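Flenddale Hillclimb: your questions answered

I've been running the entries desk for the Flenddale Hillclimb for a few years now and my inbox fills up with the same questions every season, so I've put them all in one spot. If yours isn't on the list, send me an email and I'll get to it after work.

Do I need a race car?

No! Plenty of people drive their everyday car up the hill, then drive it home again. It has to pass scrutineering, so get your tyres, brakes and seatbelts sorted beforehand, and take everything loose out of the boot (yes, the jumper leads too).

How many runs do I get?

Four if the weather behaves. We lost two to fog last March and there wasn't much to be done.

How long is the course?

It's 2,579 metres from the start line to the finish board, with 16 corners. The one everybody asks about is Gatlow, the long left-hander over the crest. It tightens up on you, so please walk it on the Saturday.

What's the minimum age?

You need to be 16 with a junior licence and a parent or guardian on site. Bring the signed form with you, I can't take a photo of it on your phone.
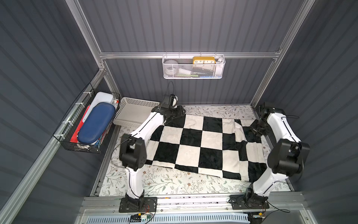 Can two of us share a car?

Yep, and it's a great way to split the costs. You'll each need your own entry, and we'll put you at opposite ends of the batch so there's time to swap seats. Dagmar Jelínek and Imre Szekeres have shared the same little orange hatch for years and they're still speaking to each other, mostly.

What number will I get?

Tell me your favourite on the form and I'll do my best. Don't ask for 69, Maxence Joly has it and he isn't giving it up.

Can I change classes after I've entered?

Up until entries close, yes. After that you'll have to talk to Rozália Šimko, our clerk of the course, and she'll want a decent reason. Going to semi-slicks bumps you up a class, so check before you buy them.

Is there camping?

Only in the bottom paddock. Gates open Friday at noon. No fires, and generators off by ten please, some of us are up at five to put the cones out.

When do entries close?

Sunday, November 4, 2018, at midnight. I'm a softie about most things but I won't budge on that one. Payment has to be in by then as well.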